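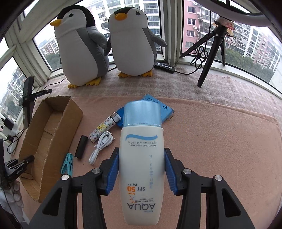 PRESS RELEASE
For immediate use

Skasance asks households to empty the odds-and-ends box before spring

Sun 26 February – Skasance, the home sorting service run out of Trernier, opens bookings this week for its second round of One Box sessions. Free to join, no kit needed. Bring a box. Any box.

The idea is the same as in December. Everyone has a carton somewhere with the small stuff in it: half-used toiletries, cables, clothes pegs, lighters, clips. People tip it out on a blanket or a table mat and go through it one thing at a time. Keep, pass on, bin. Then back in the box, or a better box.

In December 235 households took part, most of them in Trernier itself and a few from Iturra. Between them they filled in 1020 sorting sheets, which was more than we had printed. This time there are 200 places and a waiting list.

"Bathroom things are the slow part," said Femi Olaniyan, who leads the sessions. "Somebody picks up a bottle of sun lotion and has to decide if it's last summer's or the one before. We tell them to read the label, look for the date, move on. Cables are worse. Label the cable or let it go."

New this year is a box check at the start of each session. Too many good sorts in December went back into cartons that were past it. Sides gone soft, flaps off, tape lifting. Helpers will look over the base and the walls and suggest a swap where its needed.

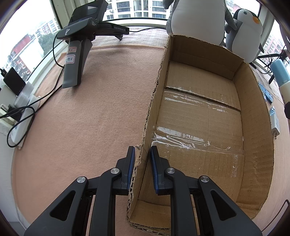 An open carton with a torn side wall and clear tape across the base.

Spare cartons come from Fovanov, who are giving flat-packed stock for all dates. Guido Serra at Fovanov said: "A box with a ragged side will still hold socks. I would not lift it by that side. Two strips of tape along the bottom, one over the seam and one across, and press it down properly with your hand."

Sessions last an hour and a half. Tea provided. Children welcome if they are sorting thier own box.

What to bring:
One box, full or part full
A blanket or felt mat if you have one, saves the table
A bag for rubbish
A pen for labels

Please do not bring paint, loose batterys or medicines. We can't take them and the hall wont let us store them.

Items to pass on go to the Iturra swap shelf, open to anyone. Some 2372 items went over it after the last round, mostly kitchen bits and chargers.

Bookings by phone or at the Skasance desk in Trernier. Evening places tend to go first.

Press contact: Hipólito Valdebenito, Skasance. Interviews with Femi Olaniyan on request – mornings best.

ENDS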